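Ticket 744: Plush fruit set, sticker lifting and lumpy filling
Product: Skanier play food, soft fruit
Opened by: Josefien Jansen
Assigned to: Ostton customer help
Status: Solved, left open for comments until the end of September

Original message

Hi there! First off, we love this set. The banana has been the favorite since the box was opened and it goes everywhere, including the bath once (my fault, I wasn't quick enough). It went through the washing machine after that and I have two things to ask about.

1. The little oval sticker came up at one edge after the wash. I pressed it back down and it held overnight, but I don't trust it.
2. The filling has gone lumpy. There's a thick bit near the tip and then a thin bit where it folds over on itself if you pick it up by the middle.

The strawberry wasn't washed and is perfect. Is there a way to save the banana? I'd rather fix it than swap it, it's very loved!

Reply from Ostton, 10:15

Hi Josefien, what a great message to start the morning with. Lumpy filling is one of our favorite problems, as it nearly always comes right. Could you tell us:

– which wash setting you used, and the spin speed if you know it
– how it was dried
– whether any seam looks open

A picture would be a big help too.

Reply from Josefien, 12:40

Normal cotton wash with the towels, spin I think 500 but it may have been higher. Dried on the radiator. I went all the way along the seams with my thumbnail and found nothing open. Picture attached.

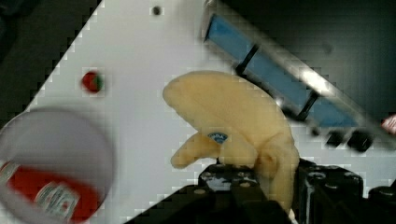
Reply from Ostton, 14:05

Thank you, just what we needed! You can see it doubling over at the squeeze, with plenty of filling up in the thick part. The fabric is a bit fuzzy, and that's fine. I can't judge the sticker edge at this size, so we'll go by what you told us.

My guess is that the filling bunched up in the wash and then dried that way on the radiator. Please try this:

Step 1. Fill a sink with lukewarm water and a small drop of mild soap. Push the banana under and squeeze it gently for 5 minutes, working from the thick end toward the thin end.

Step 2. Rinse until the water runs clear. Press it flat in a dry towel. No wringing!

Step 3. While it's still damp, find the lumps with your fingertips and pull them apart through the fabric. Small pinches work better than big ones. Roll it between your palms when you're done, like dough.

Step 4. Lay it flat on a rack, away from the radiator, for 24 hours. Turn it over whenever you walk past and give it another roll.

Step 5. Check the sticker last. If the edge lifts at all, peel it off completely and throw it away. For small children we'd much prefer a bare banana to a loose sticker.

Reply from Josefien, next day, 17:30

It worked!! Step 3 is weirdly satisfying, I did it in front of the TV and could feel the lumps come apart. It's still a tiny bit thicker at the tip but it doesn't flop in half nearly as much. I did the rolling on the rack maybe four times.

Sticker: the edge lifted again when it was damp so I peeled it off. It left a slightly tacky patch. Anything for that?

Reply from Ostton, 09:20

So happy to hear it! For the patch, dab a little cooking oil on with a cotton ball, wait ten minutes, then wash just that spot with soap and water. Try the oil somewhere out of sight first – pale fabric can hold on to it.

Reply from Josefien, 19:55

Patch gone, no mark. Thank you so much, we're off to have pretend fruit salad.

Notes added on closing

Cause: machine wash with towels, fast spin, dried on direct heat.
Fix: hand soak, lumps pulled apart while damp, dried flat. No replacement sent.
Follow-up: asked for the care card to say "hand wash, dry flat" on the front. At the moment it's on the back under the address.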